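Serno Extends Sock Recycling Program to All Mudelbridge Stores

Used socks and other small knitwear accepted at 25 collection points from 7th October

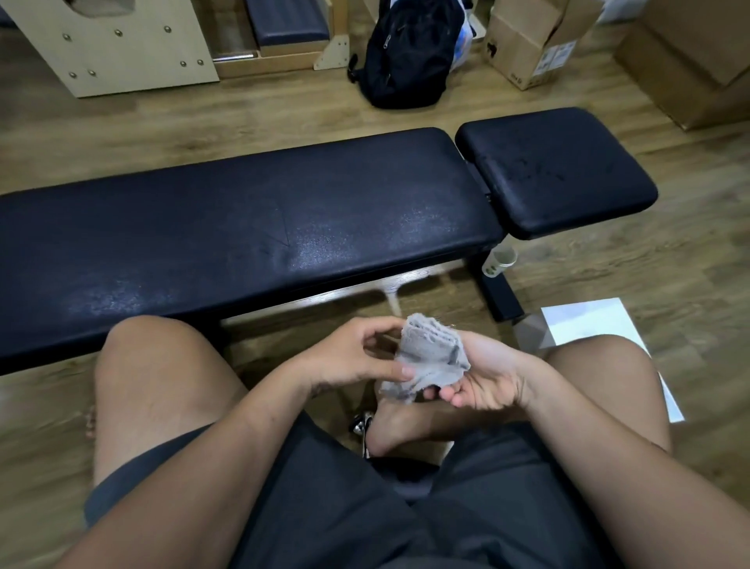
A gray sock with a fuzzy, slightly frayed texture.

MUDELBRIDGE — Serno, the hosiery manufacturer, will extend its textile take-back program to 25 collection points in the Mudelbridge area, starting 7th October. The program accepts worn socks, tights, gloves and other small knitted items that are not suitable for resale. Collected material is sorted, shredded and turned back into fiber at the Dikmont plant.

The extension follows a trial that began in April at seven stores. During the trial, the collection bins took in nearly 270 kilograms of material. Most of it was socks, and single socks were accepted on the same terms as pairs. The trial stores will keep their existing bins, which will be fitted with new lids and labels before the start date.

Small knitwear is often left out of clothing collection. Many items have worn heels or thin soles and have no second-hand value. They also contain mixed fibers, usually cotton or wool with polyamide and a small share of elastane, and this makes them harder to process than plain woven cloth. The elastane in the cuff can wrap around the rollers of standard shredding equipment and stop the line.

The Dikmont plant has installed a cutting stage ahead of the shredder to deal with this. Cuffs are removed and handled as a separate stream. The remaining fabric is cut into short pieces, opened by a set of toothed drums and cleaned of dust and broken fiber. Output is graded by fiber length. Longer fiber is blended with new cotton and spun into yarn. Shorter fiber is pressed into felt sheets for use as padding and sound insulation.

Yarn from the process will be used in a new line of work socks, sold under the name Vieira. Each pair contains 50 percent recovered fiber by weight. The rest is new cotton, polyamide and elastane. The heel and toe are knitted from new yarn only, as tests at the Dikmont plant showed that recovered fiber wore through sooner in those areas. The socks will be sold in gray and black. No dye is added to the gray version; incoming material is sorted by shade before shredding, and the color may vary slightly between batches.

Items placed in the bins should be washed and fully dry. Damp material can develop mold in storage and may spoil the rest of the bag. Holes, pilling and loose threads are acceptable. Shoes, insoles, underwear and items with metal or plastic parts are not accepted. Medical compression stockings are also excluded at this stage — their high elastane content is outside the working range of the cutting equipment.

There is no charge for using the bins and no purchase is required. Serno does not offer vouchers or discounts in return for collected items. Bins will be emptied weekly, or sooner where a store reports that one is full. Bags are weighed on arrival at Dikmont, and total weights will be published on the Serno website every three months, together with the share of material that could not be processed.

Material that fails sorting is sent for energy recovery. In the trial, the main causes were moisture, oil stains and rubber coatings. The new bin labels list these causes in larger type, with drawings of accepted and excluded items.

A decision on collection outside the Mudelbridge area will be made after the first full year of operation. It will depend on the weight collected per bin and on spare capacity at the cutting stage.

About Serno
Serno makes socks, tights and knitted workwear accessories for retail and trade customers. Its knitting mill and head office are in Mudelbridge, and its fiber recovery work is carried out at Dikmont.

Press contact
Serno Press Office, Mudelbridge
A list of collection points and product images of the Vieira line are available on request.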